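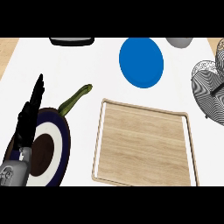

Figure 1. Tray station in simulation: gripper, navy-rimmed plate, zucchini, empty wooden tray.

Unit 3: Automation in the Staff Kitchen
Handout for 17 Mar 2020

Read this before the discussion. The case is Stokness, a catering firm in Drolunville that runs the lunch service for a furniture plant. Its kitchen sends out 640 trays a day. In September the firm began planning a robot arm for tray setting, using a simulation built by Skustach. No arm goes on the line until the simulated station has been reviewed by the people who now do the job.

The work today
Tray setters pick up plates and bowls, put them on a tray and pass it down. They also fix things as they go: a chipped rim, a vegetable left on the counter, a tray turned the wrong way. None of this is in the job description, and the first task list sent to Skustach left it out.

What changes
Under the plan, the arm sets 286 of the daily trays, all of them the standard lunch. Special diets stay with the staff. Two setters move to checking and restocking. Pay grade stays the same for the first year. After that the contract says nothing.

Terms
Task: one piece of work, such as placing a plate.
Job: all the tasks one person is responsible for.
Residual work: what is left for people after some tasks are automated.

For discussion
Look at Figure 1 and list the decisions a setter would make before touching the tray. Which ones would you give to the arm?
Who should answer for a wrong tray?

Reading: Stöckli, chapter 2.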